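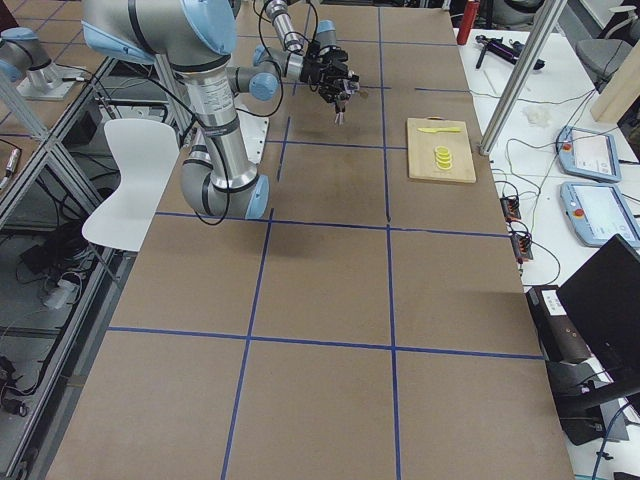
Unby Is Getting a New Writer, and I Have Feelings

Home | News | Reviews | Previews | Podcast | Contact

I had a whole column planned about back-issue prices, and then the Grekberg announcement landed in my inbox and that was the end of that. Olga Rocha is taking over Unby in September, with Nicanor Maldonado on art. I read the email twice and then called my sister, who doesn't even read comics anymore (she was very nice about it).

If you've never picked it up, Unby is the one about the night ferry pilot who can hear what drowned things are saying. It started as a backup strip, eight pages at a time, and people kept writing in until it got its own title. I've been buying it since the second issue. The first one I had to track down later, and I paid way too much for it, and the staples are rusty, and I love it.

So, what's changing? Rocha says she's jumping the story ahead 18 years. The pilot is retired, the ferry has been sold for parts, and her niece is the one hearing the voices now. The costume - if you can call a yellow raincoat a costume - is staying, although Maldonado has given it a longer hood and a collar that snaps up over the mouth. I went back and forth on the collar for most of a day. I think I like it. Ask me again once I've seen it in a fight.

Rocha is the big draw for me. Her run on Jaramillo was the last time I stayed up past two in the morning finishing a comic, and I had work the next day. She's really good at letting people be annoyed with each other, and Unby has always needed more of that. The last couple of story arcs had everybody agreeing with everybody on a dock. Great dock! Beautifully drawn dock! But I wanted somebody to slam a door.

Maldonado I know less well. He drew a short story in last year's Omura anthology, the one with the lighthouse and the dogs, and the water in it was terrific, all heavy black brushwork with little scratches of white. For a book that's half ocean, that'll do nicely. The three preview pages Grekberg sent over don't have any lettering yet, so I can't tell you what's being said, but the niece is yelling at a gull and the gull looks guilty.

The new run opens with a double-sized issue. There's a regular cover, a wraparound cover by Maldonado, and a signed edition limited to 1097 copies, a number Grekberg didn't explain and which is already driving the message boards up the wall. The best theory I've read is that it's the ferry's registration number from the backup strips. I checked my copies and the number on the hull is always half hidden by a rope, so good luck to all of us.

Shops can order up to 18 of the signed ones each, so talk to yours early if you want one. Mine has already started a list on the back of a receipt, and I'm on it.

The current run wraps up over the next two issues, and Grekberg says they'll finish the harbor master story before the time jump. I hope so - I've been waiting on that harbor master for ages. Rocha and Maldonado will both be answering reader mail in the new letters page, and I've got a question about the raincoat ready to send.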